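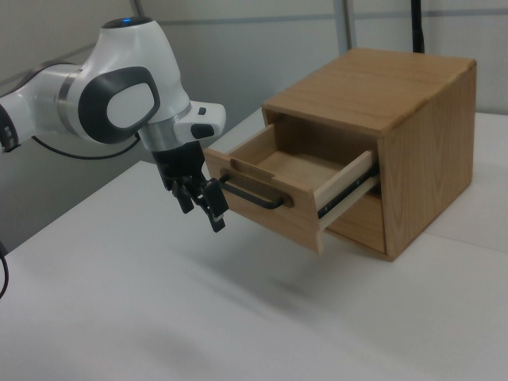

6. Setting the depth alarm

The Trerkmont sounder must be powered on and showing a steady depth before you start.

1. Press MENU and select Alarms, then Shallow Water.
2. Turn the knob to the depth you want. The factory setting is 10 feet.
3. Press and hold ENTER until you hear 2 beeps.
4. Press MENU to return to the depth page.

Note: Depth is measured from the transducer. To show depth below the keel, enter a keel offset first.

CAUTION: Do not rely on the alarm as your only means of avoiding grounding.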